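Maintenance Notes: Replacing the Finger Pads on the Right Arm

The two-arm cell at our Kodorcombe workshop was taken out of service on Friday for its scheduled care, and I have set down the particulars for those who look after similar equipment. Readers of the April entry will recall that the right gripper had begun to let cups turn slightly as they were lifted. At that time I adjusted the closing force and recorded the matter as settled. It was not settled. By the end of August the log showed 19 dropped cups, all of them on the right side.

Hanan Kanaan examined the finger pads and found the ridges worn nearly smooth along the lower half. The left pads, fitted on the same day, were still serviceable. We attribute the difference to the work assigned to each arm: the right arm performs most of the cup handling, and its counter stood at 826 cycles since the previous inspection.

Replacement pads were ordered from Kadlec and arrived in good order. The procedure is short. The arm is moved to its service position and powered down, the fingers are opened by hand, and four screws are removed. The old adhesive must be cleaned from the seat completely — a step I hurried last year, with the result that one pad sat proud of the finger and had to be removed again. The new pads were left under light pressure overnight.
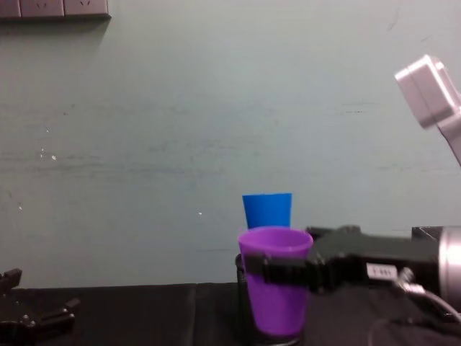 Kodorcombe, 13 September 2020

The first trials after the work were conducted with the plastic cups, starting with the purple one. The grip is taken on the upper part of the cup, just below the rim, so that the ridged pads bear on the wall of the cup and the base remains clear of the fingers. Kalliopi Karagiannis had proposed a lower grip in the spring. We tried it again for the sake of completeness and returned to the upper position, where the cup tilts less when it leaves the table.

The closing force has been brought back to its original value. My April adjustment had raised it by two steps, and with fresh pads the higher setting pressed the softer cups out of shape. Anyone who changes pads on an arm of this type should review the force setting on the same day and write the old value beside the new one in the log.

The cable at the right wrist also received attention. I checked its connector for play and found none, then moved the arm slowly through its full range while Hanan watched the loop for any pull. The slack is sufficient for the present program. Should the reach be extended toward the Vodidham fixture, as has been discussed, the cable will need to be routed afresh.

The black table cloth was retained, although its folds can shift a cup's resting height by a small amount. A firmer covering has been requested.

The left pads will be inspected after a further 6 weeks of use. One spare set is held in the gray cabinet, second drawer, and the worn pads have been kept in a marked bag for comparison.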